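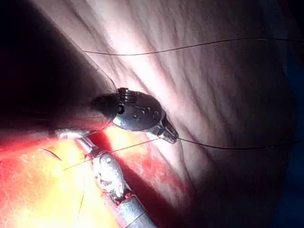

Two instruments and suture thread over tissue, wrist camera view. Thread tracking in Narent works from footage of this kind.

Narent 2
Perception and motion planning software for suturing research

Narent is a software package for groups developing automated and shared-control suturing on robotic research platforms. It takes in endoscope or wrist camera video together with joint readings, keeps a running estimate of where the instruments and the thread are, and plans short motions that the operator can accept, change or refuse. It is sold by Irum as a yearly license with support included.

Narent is for bench and laboratory research. It is not a medical device and is not cleared for use on patients.

Overview

Suture thread is hard to track. It is thin, it crosses over itself, and it goes in and out of view behind the jaws. On bright tissue it may show up as a line only a pixel or two wide, and it often casts no shadow that could be used to judge its height. Glare on the metal tips makes things worse, as the brightest part of the picture is usually right where the thread is being held.

Most labs that come to us have already written a thread detector of their own. It works on a foam pad under even light and then loses the thread on tissue. Narent was written for the second case. The tracker treats each strand as a curve with a length that cannot change much from one moment to the next, and it carries that curve through short gaps when the image gives nothing to go on. When two strands cross, both are kept as separate candidates until the next clear view settles which is which.

What is in the package

Narent Track
Instrument and thread tracking. Finds the jaw tips, the wrist and the visible part of the shaft for up to four instruments, and any number of thread segments. Segments are joined into strands when the geometry allows it. Each point on a strand has its own confidence value, and downstream modules can be told to ignore points under a set level. Works with one camera or a stereo pair. With one camera, depth comes from the joint readings and the fitted instrument model, and is less certain away from the tips.

Narent Plan
Motion planning for grasping, pulling through, looping and handing over. Plans are short, normally one gesture long, and are recomputed as the tracker updates. Tissue is treated as a surface with a soft margin. The margin is set in millimeters and can be drawn larger over chosen regions with the brush tool in Narent Desk.

Narent Hold
Control layer between the planner and your robot. Limits speed, acceleration and estimated thread tension. Runs at 600 Hz on the recommended computer. If tracking confidence falls under the set level, Hold slows the arms and then stops them in place with the grip unchanged. It does not open the jaws on its own under any setting.

Narent Desk
Desktop program for setup, recording, playback and labeling. Plays video, joint data, tracker output and plans on one timeline. Strands can be corrected by dragging points, and corrections are carried forward until the next corrected frame. Exports to plain CSV and PNG, or to the Narent log format.

Narent Desk can be licensed separately for students and annotators who do not need to run a robot.

Changes in version 2

Strand memory. A strand that leaves the view at the border and comes back is now given its old number if it returns within the time window. In version 1 it was always treated as a new strand, which broke length estimates during pull-through.

Glare handling. Overexposed areas on metal are masked before the thread search. The mask can be viewed as an overlay in Desk. Some sites with ring lights will want to lower the default threshold.

Needle model. Curved needles can be entered by radius, arc and wire thickness. A library of common shapes is included. The tracker reports a needle only when enough of the arc is visible to fit the model. Shorter dark arcs are reported as "curved segment, unresolved," and the planner will not try to grasp them.

Hand-eye calibration. The old checkerboard routine has been replaced by a motion routine. The arm moves through 24 poses in front of the printed target. Old calibration files can still be loaded, but please redo the calibration when you have time for it.

Planner preview. Planned paths are drawn over live video before anything moves. The preview can be set to wait for a foot pedal press.

Removed: the Windows 7 installer and the serial port trigger. Sites that use the serial trigger can stay on version 1, which will get fixes through April.

Test set

Each release is run against a fixed set of 1,583 recorded clips before it goes out. The set covers pads, ex vivo tissue and wet surfaces, with light levels from very dim to badly overexposed. Clips in which the thread is fully hidden for long stretches are kept in the set even though no version has handled all of them. The full report, with per-clip results, is included with the installer as a spreadsheet. We do not publish a single accuracy number, as results depend heavily on camera and lighting.

A subset of 400 clips with corrected labels is available to license holders for their own comparisons.

Interfaces

C++ and Python libraries
ROS 2 nodes for Track, Plan and Hold
Network stream of tracker output over UDP or TCP
Video input by SDI capture card, USB 3 or recorded file
Foot pedal and emergency stop input through the Koster I/O box (sold separately)

Robot drivers are supplied for the Senum bench arm, both generations. Other platforms need a driver written against the Hold interface. The interface is small: joint positions in, joint targets out, jaw command and a heartbeat. A template driver with comments is in the examples folder. Irum can write a driver under a separate quote.

System requirements

Operating system: Ubuntu 22.04 or 24.04. Desk also runs on Windows 10 and 11.
Processor: 8 cores or more. Hold needs two cores set aside for it.
Memory: 32 GB, or 64 GB for stereo.
Graphics: NVIDIA card with 12 GB of memory or more.
Storage: solid state drive. Stereo recording fills a small drive quickly, so plan for a second one.
Network: wired connection between the Narent computer and the robot controller. Wireless is not supported.

A real-time kernel is needed for Hold. The installer checks for one and will install Track, Plan and Desk without Hold if it is missing.

Known limits

Undyed and clear thread is tracked poorly. Black, blue and violet thread work well on pink tissue. Violet thread over dark, shadowed areas may drop out.

Loose ends shorter than the jaw length are often missed.

Smoke and splashes on the lens are not detected. Confidence drops, and Hold will stop the arms, but Desk will not report the cause.

Thread tension is an estimate made from strand shape and motor current. It should not be used as a measurement in published results unless you have checked it against a load cell on your own setup.

Instruments seen only by the shaft, with the head out of view, are tracked from joint readings alone. The overlay is drawn dashed in this case.

Knot tying is supported as a sequence of separate gestures with a pedal press between them. Continuous knot tying is in the code as an experimental option and is switched off.

Licensing

Narent Lab: Track, Plan, Hold and Desk for one robot and up to five Desk users. Yearly.
Narent Desk: Desk only, per user. Yearly.
Narent Source: as Lab, with source code for Track and Plan. Requires a signed agreement.
Trial: Track and Desk, 30 days, recorded files only.

Prices are given by quote. Academic pricing applies to universities and teaching hospitals. Licenses are tied to a USB key, which can be moved between computers. Lost keys are replaced once without charge.

A license that has run out keeps working for playback and export in Desk. Live tracking and control stop at the end of the license period.

Installation and training

Remote installation is included with Narent Lab and usually takes a morning. Please have the camera mounted in its final position and the robot controller reachable on the network before the session. Calibration will be done with you during the call.

A two-day training course is held at Irum or at your site. The first day covers calibration, tracking and recording. The second covers planning, limits and writing a driver. Bring some of your own recordings, even poor ones.

The next online walkthrough is on 4th December. It covers the version 2 tracker and the move from old calibration files, with time for questions at the end. Register through the contact form.

Documentation

Installation guide (PDF)
Driver writer's guide (PDF)
Hold safety limits and stop behavior (PDF)
Python reference (web)
Release notes, version 2 (text)

Contact

Sales and quotes: Mirjam Postma
Technical support and drivers: Dirk Kettler

For support requests, please attach the log folder and one short recording that shows the problem. Recordings should include joint data if possible. Do not send patient video.

Related products

Koster I/O box, foot pedal and stop input
Senum driver pack, updated for version 2
Calibration target, printed on aluminum, A5
Replacement USB key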